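Section 5 – Bottles: opening, pouring off, closing up, storing

Read all of this before the first bottle. It's short. Most of the leaks we hear about at Trundden come from step 3 getting skipped.

Goes with the Sendorow home bottling set. If you have the older Wendt set the steps are the same but the caps are not – see the note on caps further down.

5.1 What you need out

White work board
Low table or bench, flat, doesn't rock
Dark glass bottles, empty or full depending on what you're doing
Screw caps, one per bottle plus a couple spare
Funnel
Two clean dry cloths, one for hands, one for glass
Tray for caps
Labels and a soft pencil

No bottles on bare wood. Syrup rings don't come out of a tabletop, ask me how I know.

5.2 Setting up the board

1. Clear the table. All of it, not just your end.
2. Wipe the table, let it dry. A damp table makes the board slide.
3. Lay the board flat. Press each corner. If one corner lifts, turn the board over and try again.
4. Leave a bit of table showing at the back if you can. Gives you somewhere to get your fingers under when you lift the board off.
5. Cap tray goes to the side you open with. Cloths on the other side.
6. One bottle on the board at a time. Full ones wait on the floor in the crate, not on the board with the one you're working on.

Note: Low table is better than a kitchen counter for this. You want to look down at the cap, and your elbows should be lower than your shoulders. If your shoulders ache after a few bottles the table is too high.

CAUTION: Check every bottle for chips before it goes on the board. Run the cloth around the neck, not your finger. A chipped neck goes in the glass bin even if the cap still seems to fit.

5.3 Opening a bottle

1. Stand the bottle toward the back half of the board. Not right at the edge.
2. Turn it so the label faces you. You want to read what's in it before you open it, not after.
3. Steady the body low down. Low is the important part. Holding up at the shoulder feels stronger but the bottle tips.
4. Bring the other side in to the neck, just under the cap. Don't squeeze yet. Line up first.
5. Take hold of the cap. Turn counterclockwise, slow and even.
6. If it doesn't move, stop. Let go. Wipe the cap and the neck with the dry cloth and start again from 3.
7. When the cap comes loose, keep it level and lift straight up.
8. Cap goes upside down on the tray. Never inside-down on the board, it picks up crumbs.

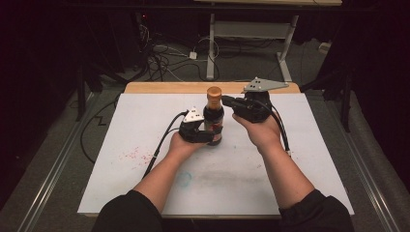

Still stuck after two tries – warm the cap with a cloth wrung out in hot tap water. Hold it on the cap only, keep it off the glass, then dry everything and try again. Don't tap the cap with a spoon. Don't use pliers. Don't run the whole bottle under the hot tap, cold glass can crack.

CAUTION: Anything that has been fermenting, even a little, can push back when the cap loosens. Quarter turn, wait, listen for the hiss to finish, then another quarter turn. Face away from the cap. Ginger syrup is the worst for this.

Note: Shiny caps show scratches. Scratches are fine. A dent in the rim is not, throw it out.

5.4 Filling or topping up

1. Dry funnel in the neck. Wet funnel thins the first inch.
2. Pour slow. Dark glass hides the level so tip the funnel up a little now and then and look.
3. Stop below the neck. Leave air space. Full to the top and the cap will lift when the room warms up.
4. For the tall bottle in the Sendorow set stop at 800 ml. The short one, go by eye to where the shoulder starts.
5. Lift the funnel straight up with the cloth under it.
6. Wipe the neck and the threads. Both. Sugar on the threads is what glues caps shut and then you're back at 5.3 step 6 swearing at it.

If you spill on the board, take the bottle off first, wipe the bottom of it, then the board. Other way around you just move the puddle.

5.5 Closing

1. Look inside the cap. Liner there? Flat? Good.
2. Set the cap on level. Turn it backward (counterclockwise) till you feel it drop a tiny bit. Now it's seated on the thread.
3. Turn clockwise until it stops by itself.
4. Then a little more, just snug. No grunting. Over-tight crushes the liner and it leaks worse then a loose one.
5. Lay the bottle on its side on a dry cloth for a minute. Any wet spot at the cap, open it, wipe, do it over.
6. Stand it back up.

Note on caps: Wendt caps have a deeper skirt. They'll go on a Sendorow bottle and feel right and they do not seal. Keep them in separate jars. If they're already mixed up, put one of each side by side, the taller one is Wendt.

5.6 Labels

Label goes around the body, low. Keeps it out of the drips. Glass has to be dry and at room temperature or the corners curl by morning.

Write before you stick. Contents, month, who made it. "November, plum, Ilse" is plenty. Pencil holds up better than ballpoint on this paper.

Old label won't come off? Soak in warm water with dish soap, leave it, rub with the cloth. No scrapers. Leftover glue comes off with a bit of cooking oil, then soap again to get rid of the oil.

5.7 Storing

Upright. Dark cupboard, cool, away from the stove. Dark glass helps with light but it isn't a cure-all, so no windowsills.

The crate holds 32 if you use the dividers. Without dividers don't try it, they knock together every time you move the thing.

Check the caps the next day. They loosen a hair when the bottle cools. Snug again, same as 5.5 step 4.

CAUTION: Lift the crate with both hands from below. The handle holes are for dragging it a few inches, not for carrying it full.

5.8 Cleaning up

1. Empty bottles rinsed right away, before anything dries in them. Bottle brush for the bottom.
2. Caps washed by hand in warm soapy water. Not the dishwasher, the liners warp.
3. Bottles upside down on the rack overnight. Don't cap them wet, they smell by the end of the week.
4. Board wiped both sides and stood on edge to dry. Flat on the table it traps water under it and marks the wood.
5. Cloths in the wash.
6. Count nothing, just look at the tray – if there's a cap left over, a bottle somewhere is open.

5.9 Quick fixes

Cap spins and never gets tight – wrong cap, or worn liner. Try a new one first.
Cap goes on crooked – back it off all the way, redo 5.5 step 2.
Bottle slides on the board – wet underneath. Dry bottle and board.
Board slides on the table – same thing one layer down.
Sticky ring on the table – warm damp cloth laid on it for a few minutes, then wipe with the grain. Don't scrub.
Cloudy inside after washing – hard water. Splash of vinegar, shake, rinse twice.
Bottle rattles when you pick it up – set it down, don't open it. Hold it to a lamp. If it's glass in there the whole thing goes out, contents too.

Spare caps and liners come from the Prikasville shop, write your bottle size on the order or you'll get the tall ones. Shop is closed Sunday. Questions about this section go to Ilse Fuchs, she wrote most of it and will want to know wich step didn't work.

Next: Section 6 – Jars and wide lids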